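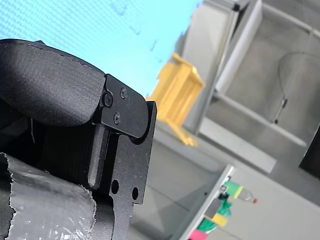

Figure 4-1. Finger pad and bracket, wrist view.

4.3 Recording your first two-arm task

Now the fun part! Up to this point you've only jogged the arms around. In this section you take hold of both leader handles, and the arms on the mat copy your hands while Trarik records every joint and every camera. Most people get a usable take on their first afternoon.

Before you start

1. Press each finger pad with your thumb. It should feel snug against its bracket. If it slides, tighten the bracket screws (section 2.6).
2. Open Indow and check that all camera tiles are live. The wrist views will look tilted. Leave them that way, as the training step expects it.
3. Load the preset called Cube Pair and set the recording rate to 15 frames per second.

CAUTION: Keep your free hand off the mat once the handles are live. The arms follow you right away, including when you sneeze.

Place the objects

4. Lay the cubes and the silver cross on the blue mat, within reach of both grippers. Marker faces should be easy for the overhead camera to see.
5. Open both grippers fully and hold them clear of the cubes. 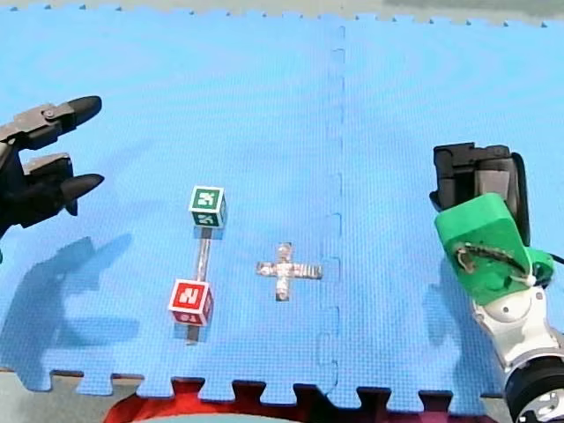 Figure 4-2. Green and red cubes joined by a rod, with the silver cross to their right.

6. Tap the left pedal. You'll hear one beep, and the take has begun.

Make the moves

7. Bring one arm in first and let the other wait near its side of the mat. Go slower than feels natural. A calm take teaches the robot far more than a fast one, and it's a real treat to see that same easy motion come back at you on playback.
8. Pause for a breath before you close on anything.

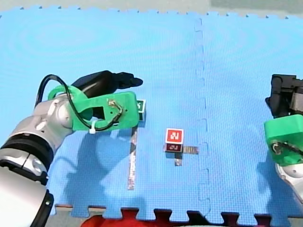
Figure 4-3. Left arm reaching in, red cube on the cross.

NOTE: Shadows from the arms are fine. Try to keep your own off the mat, though.

9. Tap the pedal again to end the take. Name it, or let Indow number it for you.

If a take goes wrong, keep it! Mark it "retry" and go again. Lesia Horobets recorded the Cube Pair starter set at our Vutville shop, 128 takes in all, and she left 29 retries in on purpose. They're great for learning how to recover from a slip.

Check the take

10. Play it back at half speed in the wrist view.

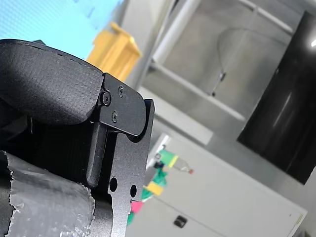
11. Look for jumps in the joint trace. Error 303 means a handle dropped its link partway through, so delete that take.
12. Copy your good takes to the Buzatu drive before you power down.

Section 4.4 by Catinca Tudose covers trimming and labels.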